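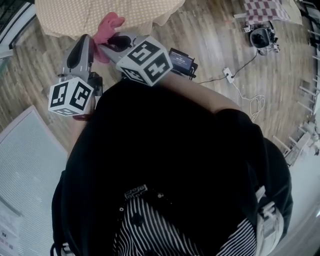
Unidad de Demostración Manual — Proyecto Jadeo

Para: lista de distribución de Jadeo
Asunto: Re: Criterios de aceptación de las tomas con pinzas de mano
22 de enero

Estimados colegas:

En respuesta a la consulta remitida por el equipo de Trondside, que se reproduce al final de este mensaje, la Unidad comunica los criterios que regirán la revisión de las demostraciones a partir de la próxima entrega.

El repositorio contiene en este momento 3,481 demostraciones. La revisión se hará por lotes de 100, y todo lote con más de siete tomas rechazadas se devolverá íntegro al centro de origen.

Se rechazarán las tomas en las que los cubos de marcadores queden ocultos durante el agarre. El operador deberá sujetar cada pinza por debajo del cubo y evitar que la manga o el antebrazo lo cubran. En las tareas con tela u otros objetos blandos, en las que ambas pinzas trabajan muy próximas, conviene acercarlas despacio y separarlas antes de pasar al siguiente agarre.

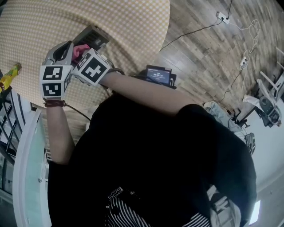 Pinza de mano con cubos de marcadores, durante una toma con un objeto rígido.

En cuanto a los objetos rígidos, la presión será la mínima necesaria para sostener la pieza; una almohadilla muy deformada dificulta el cálculo de la apertura. Los cables conectados a las muñecas deben tener holgura suficiente para que el movimiento del brazo sea natural.

No se exige despejar por completo el suelo ni la superficie de trabajo. La variedad de entornos domésticos forma parte del acuerdo con Jesex — así consta en el anexo 2 — y las tomas no se rechazarán por ese motivo.

Los centros que utilicen la versión de Akande publicada en septiembre deberán actualizarla antes del envío.

Atentamente,
Unidad de Demostración Manual

El equipo de Trondside escribió:
> Estimados colegas:
> Solicitamos aclaración sobre dos cuestiones. En primer lugar, si una toma es válida cuando un cubo deja de verse al juntar las pinzas. En segundo lugar, si debemos retirar del entorno los objetos ajenos a la tarea.
> Quedamos a la espera de su respuesta.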